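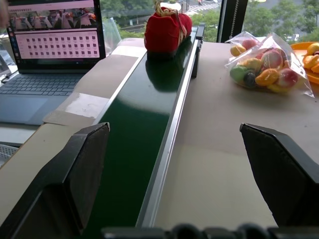 Warrick Grimshaw replied: I would not sign off the cell as able to pack an order on its own, and I would not tell the Onham shop that it can. It can pack part of an order while a person stands next to it. Please keep this ticket open until the pouch fault is understood, and stop closing it each time a restart clears the error.

Ticket reopened. Status: investigating
Product: Jastar bench cell, belt option
Component: grasp planning, belt hand-off
Priority: normal
Linked: belt timeout after idle, bag pick refused

Summary
The drawstring pouch is presented at the far end of the green belt. The arm approaches, closes short or low, and reports a successful grasp with nothing between the fingers. The next step (place in box) then runs to completion with no item. Operator finds the box empty at the check.

Expected
Either the pouch is lifted, or the cell reports a missed grasp and stops.

Steps to reproduce
1. Clear the belt and wipe it down.
2. Stand the pouch upright at the far end, cord at the top.
3. Blind up, daylight only.
4. Run the single item pick from the operator page.
5. Repeat without moving the laptop or the tables.

The fault does not appear on every run. It appears more often in the morning, when the light comes in low through the window.

Note, support
The belt surface is glossy. The red pouch throws a dark reflection straight down into it, and in the wrist view the two run together into one tall shape. The planner takes the centre of that shape as the grasp height, and the centre then falls near the belt line. This fits the low closes. It does not explain the short ones.

Test A: matt sheet laid over the far end of the belt. Low closes stopped. The sheet creeps when the belt runs, so it cannot be left on.
Test B: blind down, bench lamp on. Some improvement. The reflection is weaker but still present, and the silver side rail now picks up a highlight from the lamp.
Test C: belt left as is, grasp height fixed by hand in the recipe. Works for this pouch, standing up. Fails as soon as the pouch leans.

Note, support
Regarding the false success report. Grip is confirmed from finger position and motor current. A plump pouch gives way when squeezed and the current rises slowly. The threshold was lowered at commissioning so that soft goods would register at all. At the lowered setting, friction in the fingers is enough to register by itself. Raising it again brings back the old fault, where the pouch is held perfectly well and the cell drops it because it believes it has missed.

We have asked Aksoy whether the finger pads can be supplied with a contact sensor. Reply pending.

Note, support
Regarding the short closes. Logs from the Saltus controller show the belt position arriving late after an idle period. The controller waits 700 ms and then carries on with the last value it had. If the belt has been nudged in that time the arm goes to the old place. Changed the behaviour so that a late value stops the pick. Short closes have not come back. This costs the operator an extra press on the laptop when the cell has been left standing, and the Onham staff have complained about it. The complaint is fair, but the change stays.

Comment, Warrick Grimshaw
Understood on the timeout. For the record, what the customer asked in March was whether the cell could do the packing bench job through the lunch break with no one there. The job is: take the goods as they come down the belt, put the small gifts in with the order, fill the box. A school leaver learns it in a morning. I need a yes or no for each part of it, in words I can forward.

Note, support
Answers by task, as things stand:

Rigid item, known shape, on the belt: yes, unattended.

Single piece of toy fruit, loose on a flat table: yes for the rounder ones, if they are kept apart. The banana shape is picked reliably only when it lies across the fingers. When it lies along them it is pushed out.

Toy fruit from a plate with a raised rim: with supervision. The fingers are broad and meet the rim before they meet the fruit. Approaching from above helps until the pieces are down to the last layer.

Toy fruit from a closed clear bag: no. The camera sees the colours through the film and plans a grasp on the fruit as though the film were absent. The fingers then slide on the plastic. Opening the bag is not a task the cell has, and we do not have a date for it. A person must empty the bag first.

Drawstring pouch, closed, standing: with supervision, pending this ticket.

Drawstring pouch, opening or tying the cord: no. The cord is too thin for these fingers and it moves when touched. I would advise against promising this on the present gripper at all.

Clearing up afterwards (loose film, tape, scraps of card): no.

So the short answer for the lunch break is no. The cell can run the rigid items alone if the bench is set out for it beforehand and someone deals with the rest on return. Whether that saves any labour depends on the mix. On days with mostly soft goods I would expect it to save none, as the setting out takes as long as the packing.

Comment, Warrick Grimshaw
Forwarded as written, apart from the last sentence, which I have moved to the top. They would like to know if a second camera would fix the pouch.

Note, support
It would fix the reflection, probably. A side view separates the pouch from its mirror image without touching the belt. It would do nothing for the grip report. Those are 2 faults and they need 2 changes. A belt with a matt finish is cheaper than a camera and I would try that first.

Actions
Matt belt sample: to be ordered by support.
Contact pads: waiting on Aksoy.
Timeout change: released, all 4 cells on the Jastar contract.
Empty-box check: stays manual. Do not remove it from the operator sheet, including on cells where the pouch fault has not been seen.
Recipe with fixed grasp height: withdraw. It hides the fault.

Status changed to: waiting on supplier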